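Home Projects Gallery Parts Wanted Contact

The Zistdale Tower Rebuild, in Pictures

2 min read

Old desktops are the best puzzles! This one came to me from Jytte Riis, who had it under a desk for 12 years and was ready to let it go. I want it running again by December as a jukebox for the Zistdale reading room, and I've been having a wonderful time with it. Most of my Sunday went into just poking about inside (and sneezing, there was so much dust).

Aqeel Jafri is lending me a processor and Ingvar Thoroddsen has promised a quieter fan. My whole budget is 50 dollars, so I'm keeping every part I possibly can. The power supply stays if it passes its test, and the same goes for the memory slots and the drive cage. I even like the case! Black and silver, solid, with far more room for fingers than anything I've worked in lately.

More pictures will go up as the parts come in. If you've got a spare optical drive sitting in a drawer, please write to me.

Side panel off

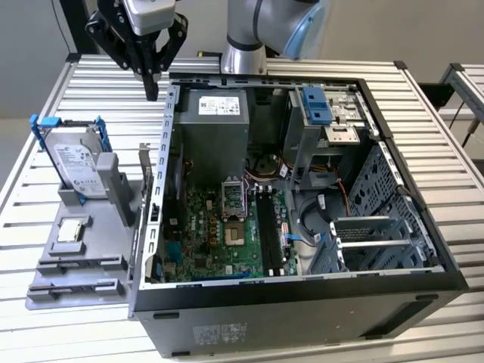

Flat on its side on the slatted bench, and look at all that wiring! Yellow, red and black, plus one orange wire going its own way down the right. The CPU socket is empty with its bracket up, all ready for Aqeel's chip.

Next up: the cables

I'm going to label every single connector before I pull it. Theophilus Appiah gave me a roll of 200 tiny stickers and I fully intend to use them. Pictures of that soon!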